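Shibata Wall Paper, non-woven, by Drernier

Shibata is our wall paper for bedrooms, hallways and small shops. It is made of non-woven fiber, so you put the paste on the wall and hang the strip dry. One roll is 27 inches wide. Please order all rolls together, from the same batch number – small color changes between batches are normal. 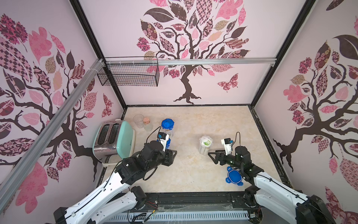

Large tree pattern in pink and brown, on three walls.

Preparation
The wall must be clean, dry and smooth. Fill the holes, sand them and wait until the filler is hard. On new plaster we advise one coat of Ruden primer. Begin from the middle of the main wall, so the pattern is well balanced in the corners. Wipe fresh paste away with a damp sponge. 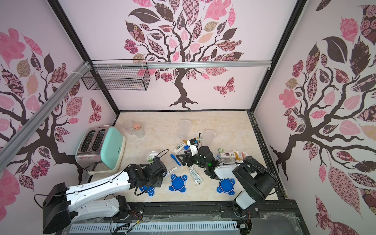 Patterned leaves and butterflies on a pale pink ground.

Samples and delivery
Samples are free, up to letter size. Orders above 20 rolls are sent from our Grerkham warehouse and need a signature. Unopened rolls can be returned, but cut rolls can not. For questions of quantity, write to Kohei Hayashi at the sales desk and give the height and width of each wall.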